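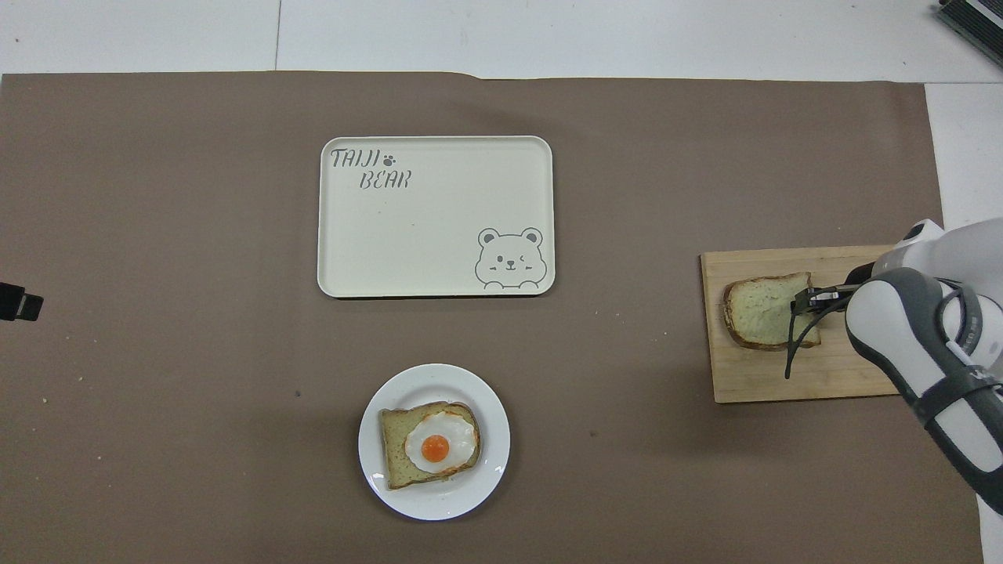

## Week 2: collecting demonstrations (the toast set)

OK, so last time I promised we'd get to where the examples come from, and I'm a bit obsessed with this part, so bear with me!

Our breakfast set has 3,072 episodes in it. I threw out 1,482 of them before training (painful, I know). Most were my own fault: I'd hesitate over the bread, back off, try again, and the model happily learned to hesitate too.

Some habits I want you to pick up before your slot on the Gisitz bench:

- Start recording *before* the arm moves, and stop once it's clear of the board.
- Shift the plate, tray and board a little between episodes. Turn the bread a bit as well.
- Go for the crust. Squeezing the middle leaves dents, and then every later episode has a dented slice in it.
- Write one plain sentence per episode, like "pick up the slice of bread from the cutting board". Skip the poetry.
- Fumbled it? Keep the file, tag it `fail`, move on.

**For Thursday:** record 9 clean episodes, upload them to the Codine folder, and watch a neighbor's at double speed. Jot down anything that looks weird to you.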